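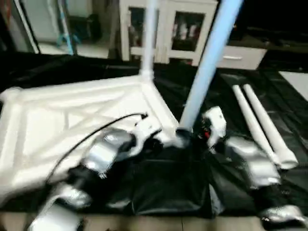
Where Does All the Space Go? A Study of Storage on Older Phones

Project report by Mansa Annan and Loan Ông
Stallton College, Introduction to Mobile Computing

Introduction

Both of us came into this class with old phones, and both of us had been seeing the same message for most of the semester: storage almost full. Loan's phone had reached the point where it would no longer take a picture unless something was deleted first, and mine had stopped installing updates altogether. We had each been deleting apps in a kind of panic whenever the message came up, and a week later there it was again! So when it was time to choose a topic, we didn't have to talk for very long.

We wanted to find out what was really filling the phones and whether a normal person, with no special tools and not much patience, could get a good part of the space back. We also wanted to know whether the phones would feel any faster afterward. People say they will all the time, and we had never seen anyone check.

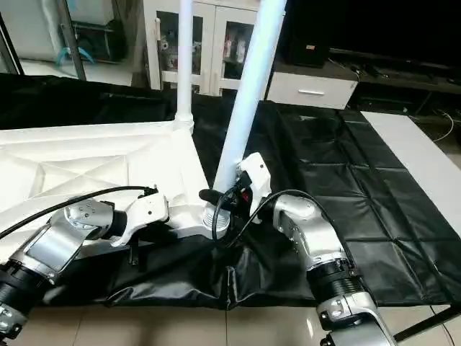 Our own two phones were the first ones we looked at, but two phones don't tell you much, so we asked around in our class and in Loan's dorm. In the end 12 people agreed to take part. Most had an Akolgo phone of one model or another, all running the Stisitz system, and this made our lives easier, as the storage page looks the same on every one of them.

What we did

Each person sat down with one of us and opened the storage page, and we copied down what it said under each heading (apps, photos, video, messages, system, and the very mysterious "other"). We never looked at anybody's actual pictures or messages. That was a promise we made at the start, and it did slow us down, because the owner had to do all the tapping while we sat across the table and gave directions.

After that we asked everyone to clean up in the same order. First came the downloads folder, then attachments saved by messaging apps, then app caches, and last of all duplicate photos. For the duplicates we used Lemari, a free sorting app that one of our classmates already had. It puts similar photos side by side and lets you pick which to keep. It is a bit slow and the buttons are tiny, but it never deleted anything without asking, and for us that mattered more than speed.

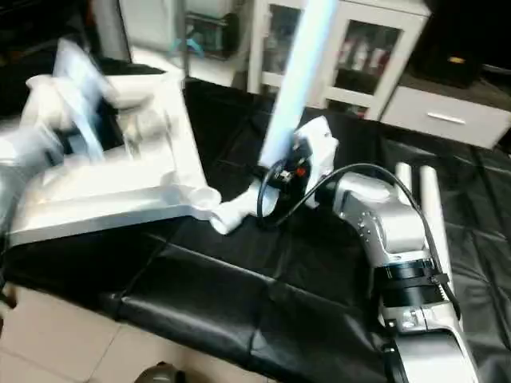
Robot arm holding a long pale rod over the black-covered table.

What we found

We had both guessed that apps would be the big problem. On most of the phones it was saved messaging attachments instead, especially short videos sent to group chats. Many messaging apps keep a copy of everything you receive, and if you then save the video to your gallery you have it twice. One phone had 3886 files in a single attachments folder, and its owner had no idea the folder existed.

Clearing app caches gave back a lot of room on the first day and then much of it filled up again, so we would call that a short-term fix. Duplicate photos were a smaller share than we expected, though going through them took the longest — people kept stopping to look at old vacations, and we didn't have the heart to hurry them.

As for speed, we timed how long the camera app took to open before and after. The phones that had been almost completely full did open it faster. On the others we couldn't see a difference that we would trust, given that we were using a stopwatch and our thumbs.

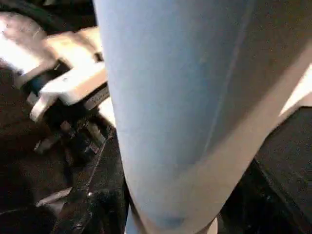

Pale blue surface at close range, with a darker blue spot near the lower end.

Problems and what we would change

Our group was small and nearly all students, so we can't say much about how other people use their phones. We should also have checked everyone again after a longer wait. We only managed a second look at 3 of the phones before the report was due in December, and we'd have loved to know how quickly the rest filled back up.

If we did this again, we would turn off automatic downloads in the messaging apps for half of the group and leave them on for the other half. The setting is there on every phone we saw, but it sits several menus deep and almost everyone had left it alone. Loan turned hers off in the first week and hasn't had the warning since. I forgot to change mine until we were writing this section.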